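Section 5. Practice station for assisted suturing: setup and shift use
Lorkport Skills Center, revised 2023-04-21

5.1 Before you start
This section is for bench staff who used to close practice pads by hand and now run the station. Your job title stays the same. What changes is where your time goes: less stitching, more checking, and a short written record for each pad.

Sign in under your own name. The shared login was removed in November.

5.2 Preparing the pad
1. Take a new pad from the Cosedstead tray and write its number on the run sheet.
2. Set the pad on the drape and moisten the surface. Blot any pooled liquid.
3. Make the incisions as shown on the run sheet.
4. Load the suture and needle. Count needles out loud with the second person.

Caution: Press Hold before you put your hands over the pad, even to move a loose thread. Hold stops both arms. Pause only stops the task list.

5.3 Running a closure
1. Select the closure on the panel and press Start.
2. Stay within reach of the Hold button for the first stitch.
3. Watch the needle pass and the thread. If the thread catches on an instrument, press Hold and call the shift lead – do not pull it free.
4. After each knot, mark the stitch Accept or Redo. The station will wait for you.
5. At the end of the pad, trim, count needles back in, and sign.

Note: One person may watch two stations only after 8 signed shifts. Áine Nic Giolla keeps the list. Until then it is one person, one station.

5.4 What to watch at the bench
Keep an eye on the jaws, the needle and the free thread while a pad is being closed.
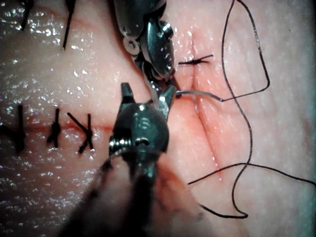
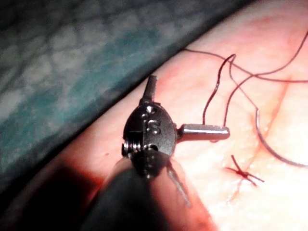
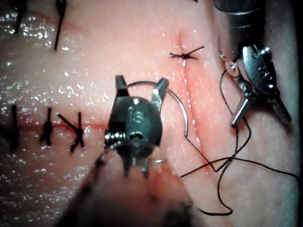
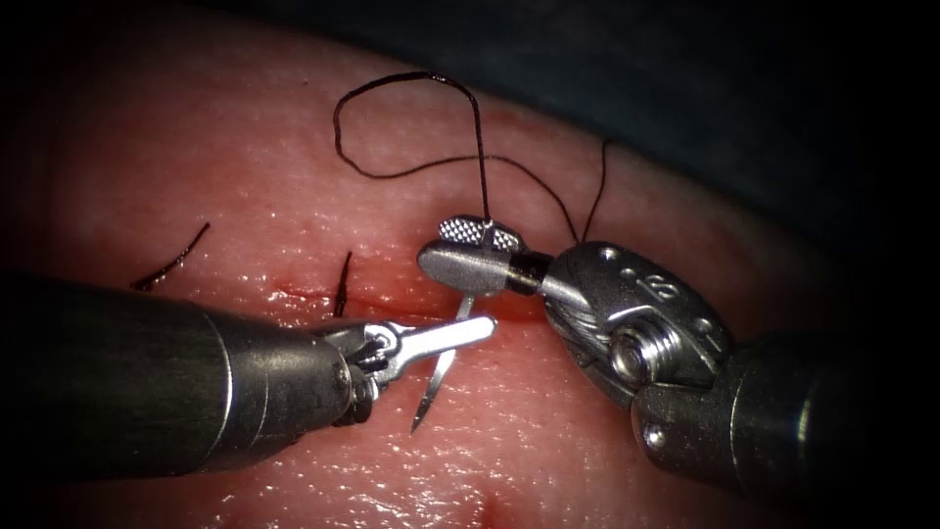 5.5 Breaks, handover and questions
Screen watching is tiring in a different way from hand work. Take 5 minutes away from the panel after every pad. The time is paid and does not count against output.

At handover, tell the next person the pad number, the last accepted stitch and any Hold events. Do not hand over in the middle of a knot.

Hand suturing practice continues. Each bench worker closes 4 pads a month by hand, booked through Cillian Sheehan. Redo marks are used to adjust the station and are not part of anyone's review.

Report faults to Enda Noonan with the pad number and the time.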